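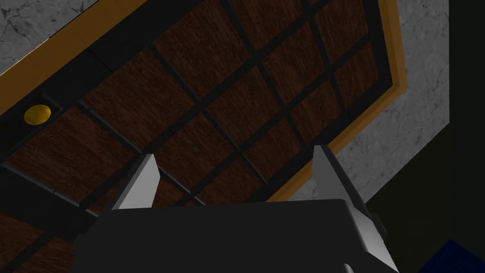

Lista de comprobación – manipulación bimanual en simulador, célula Dalero
Revisión 13/07/2019. Rellenar ANTES de pasar nada al brazo real.

1. Paro por software asignado y probado. OK
2. Límites articulares cargados, los de Ullholm y no los de fábrica. OK
Comentario: seguía el fichero viejo en la carpeta común, borrado.
3. Distancia mínima entre brazos activada en el planificador. PENDIENTE
Comentario: salta el aviso pero no frena. Abierto como punto 18, lo mira Peixoto.
4. Dedos abiertos antes de aproximar al panel. OK
5. Base y cuerpo del robot incluidos en el modelo de colisión. OK, repetir si se cambia la escena
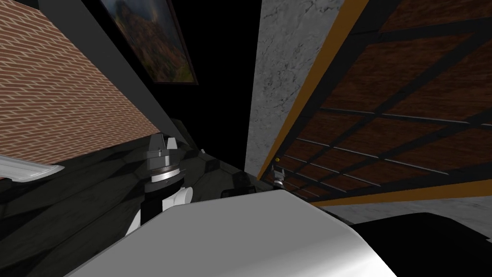
Fig. 1 – Los dos brazos, pinzas hacia arriba. Pared de ladrillo a la izquierda, panel de madera a la derecha.

6. Fuerza de cierre limitada para piezas ovoides. OK con reservas
Comentario: el valor está puesto a mano, tiene que ir en el fichero de parametros.
7. Velocidad reducida con pieza en pinza. NO CONFORME
Comentario: el perfil lento no se carga al reiniciar. Corregir y repetir los 2,000 ciclos enteros, no vale sumar los de antes.
8. Registro de contactos guardado con la semilla. OK – carpeta Umar
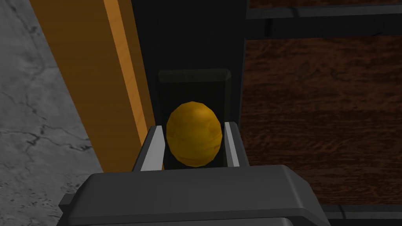

Fig. 2 – Pieza amarilla sujeta entre los dedos, delante del alojamiento oscuro.

9. Retirada en línea recta definida. OK
10. Version del simulador anotada en el acta. Falta, apuntarla ya

Resultado: no apto hasta cerrar 3, 7 y 10. Próxima revisión en agosto.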